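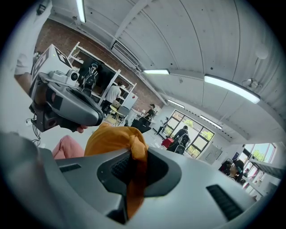 What colour cushion goes with a pink pet bed?
Mustard or ochre, going by this thread. A couple of people prefer grey because it hides the fur.

Pet beds and bedding > Loose cushion in a bolster bed, yes or no?

skimport_sal
Okay, need opinions. I've got one of those square beds with the fat padded sides, and I've started putting a small throw pillow in the middle for my old girl (whippet cross, all elbows). My partner reckons it's just decoration and she'd be happier with the flat base. She does seem to choose the side with the pillow though! Anyone else do this?

nernine29
We do, and I'd never go back. Ours is on concrete in the garage and the base gets cold by April, so the extra padding matters. Get one with a zip-off cover or you'll be sorry.

mulga_and_me
Gotta disagree. Every loose pillow I've given a dog has ended up across the room with the stuffing out. If the base is too thin, buy a better bed. I paid $10 for a foam offcut, cut it to fit under the base and that was the end of it.

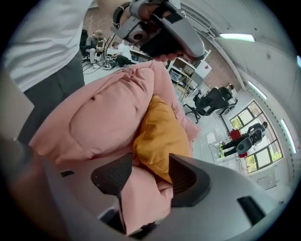

Salmon pink and mustard, squashed up together.

skimport_sal
Ha, fair enough mulga, mine's past the shredding age. That's the colour combo I'm after, by the way. I know the dog doesn't care, but I have to look at it all day. The pillow should be a fair bit smaller than the bed, I think, otherwise there's nowhere left to curl up.

tu_many_cats
Cat person barging in, sorry. Mine ignore the middle completely and sleep with their chins on the rim, so the pillow gets shoved up against the back. I set it on the diagonal now and it stays put a bit better (a corner goes up on the bolster and sort of wedges). Puffy sides do go flat, so give them a good punch whenever you vacuum.

mulga_and_me
A pillow on the diagonal takes up the whole bed! Where's the animal meant to go?

tu_many_cats
On top of it, mate. That's what it's for.

nernine29
While we're at it, please don't put the whole bed through the wash like I did. The bolsters came out in lumps and took forever to dry. I do the pillow cover in the machine and the rest by hand in the laundry tub.
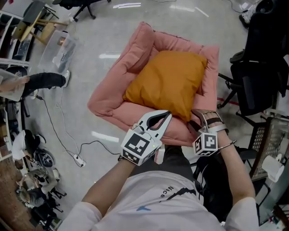

Where should a pet bed go in a busy room?
Against a wall or in a corner, out of the way of rolling chairs, and with any cords moved well clear of it.

skimport_sal
Good point about cords, mine used to chew. Hers is going next to my desk, so I'll have to sort out the mess under there first. How are you all going with hard floors? The bed skates off every time she jumps in.

clarum_rd
Rubber mesh, the stuff you put under rugs. Cut it a touch smaller than the bed so it doesn't stick out. And I'm with mulga on the pillow, sorry. My vet nurse said a firm flat base was better for our old fella's hips.

nernine29
Depends on the dog, surely. Ours sprawls all over his and he's fine.

skimport_sal
I'll grab some of that mesh on the weekend and leave the pillow in for now. If she kicks it out I'll admit defeat to my partner.

mulga_and_me
Keep the receipt for the pillow.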